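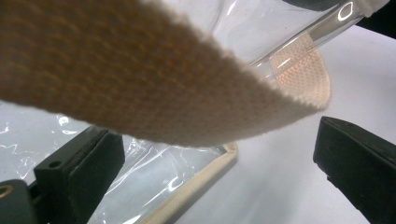

Notes from the Kumeck repair evening

Our last evening before the winter pause was in December, and it was the busiest of the season. The door opened at 6 p.m. and by half past there was a line down to the coat rack. We registered 64 items. Most of them were lamps and zippers, as every year when it gets dark early.

I want to write mainly about zippers this time, since many of you asked me the same question at the table: when is it worth replacing the whole zipper, and when is it enough to change the slider?

If the teeth are all there and straight, but the zipper opens again behind the slider, the slider is usually worn. You can press its two sides together with small pliers, very gently, first the left side and then the right. Try it after each press. When it holds, stop. Selim Aksoy did 11 jackets in this way and only 2 of them needed a new slider.

If a tooth is missing near the bottom, you can sometimes sew a few strong stitches above the gap and make the zipper a little shorter. This works for bags and cushion covers. It does not work for a jacket, where both sides have to come apart. For a jacket with missing teeth I would replace the complete zipper, and I would ask somebody with a good sewing machine to do it.

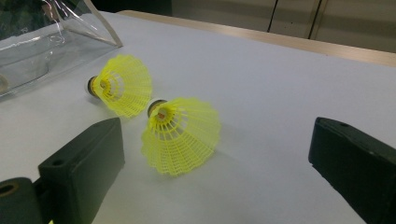

Please measure before you buy. The length is counted from the first tooth to the last one, without the fabric ends. Defne Güneş brought a zipper that was too short by the width of a thumb, and we had to send her home with the coat still open — I am sorry, Defne, the next one is on us.

For metal zippers that go heavily, rub the teeth with a candle or a soft pencil. Do not use cooking oil. It makes stains and it collects dust, and after one month the zipper is worse than before.

A few practical things. The box of spare sliders is now sorted by size, thanks to Eylül Erdem. We still need size 5 in black, and thread in dark green and gray. If you have an old backpack that you want to throw away, please cut out the zippers first and bring them to us.

A blue child's raincoat with the name Sandberg inside the collar was left on the chair by the window. Tülin has it at her home and will bring it next time.

We start again when the heating in the hall is repaired. The door will open at 6 p.m. as before, and the last item is accepted one hour before we close.

Tarık Kırmızıgül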